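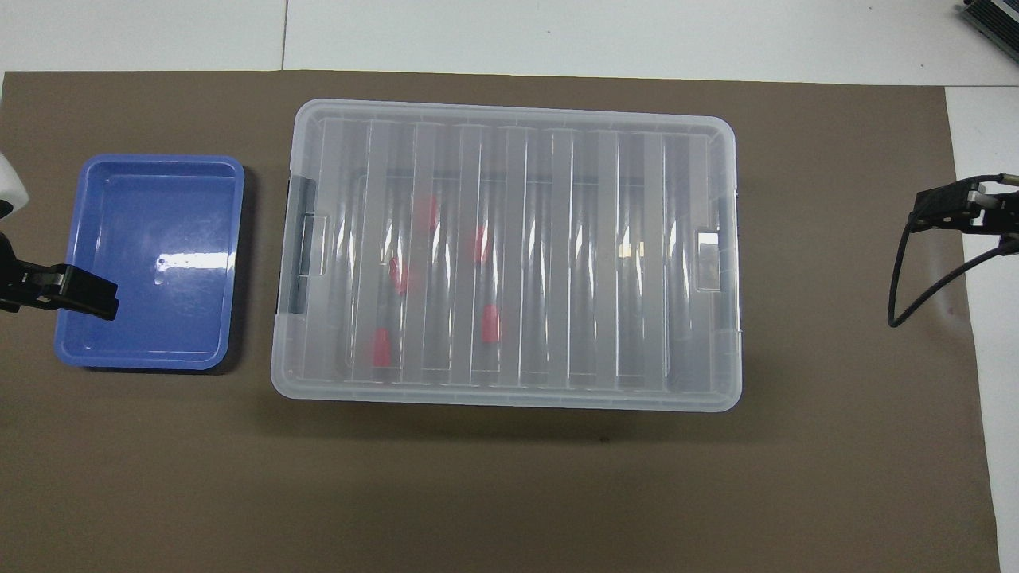 Two-arm setup, lidded bin and blue tray on the brown mat

Latched bin task - how many demos before you train?

flirthorpe_u
We're collecting teleop demos for a two-arm task. Undo the latches on a clear bin, take the lid off, move five red pieces into the blue tray, put the lid back. We have 1,218 episodes so far and the plan says 3,000. Loading is easy, the latches are the slow part. Would you train now or finish the set first? Policy is the stock one from Baltadar, no changes.

sketard
Train now. You'll find out what's missing. We waited until 2,000 on a drawer task and half of them were the same demo over and over.

Insaurralde
Depends on how much you vary the start. If the bin is always in the middle of the mat with the tray on the same side, 3,000 won't help you much more than 1,218. Do you move things between episodes?

flirthorpe_u
Bin gets shifted and turned a little every 13 episodes. The tray changes sides less often than it should. Pieces go in wherever the operator drops them, so they tend to bunch up at one end. 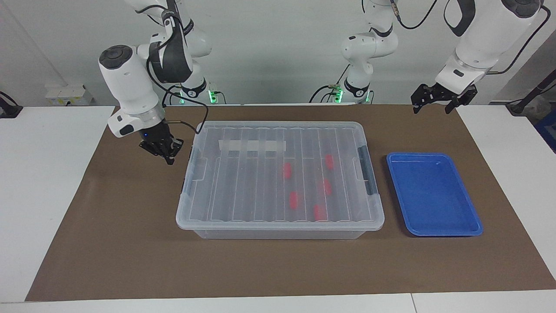 The other thing is the lid. It's clear with ribs molded into it, and the pieces look blurry through it. I'm not sure the policy gets much from the cameras before the lid comes off. One of our operators wants to swap in a plain flat lid. I would rather keep this one.

Stepanek_B
Keep it. The policy doesn't need to see the pieces to open a latch. I'd worry more about glare on the tray. We had a glossy tray under bright overheads and the arm kept hesitating over the bright patch. Went to a matte one and that stopped.

sketard
Disagree on the tray. Leave the glare in and move the lights now and then. If you clean up everything you get a policy that only works on your table.

Stepanek_B
Fine if you have the hours for it. With 1,218 episodes I'd fix what's cheap to fix.

Insaurralde
Split the latches out. Record short episodes that start with the lid closed and end when both latches are open. You can do a lot of those in an afternoon. And keep the failed grabs if the operator recovers - ours at Núñez got better at retrying once we stopped deleting them.

flirthorpe_u
We've been deleting those. I'll check if the raw logs are still on the disk. Starting a training run tonight on what we have, and the short latch episodes go on tomorrow's sheet.

sketard
Post the latch success rate separately when you have it. The overall number won't tell you much.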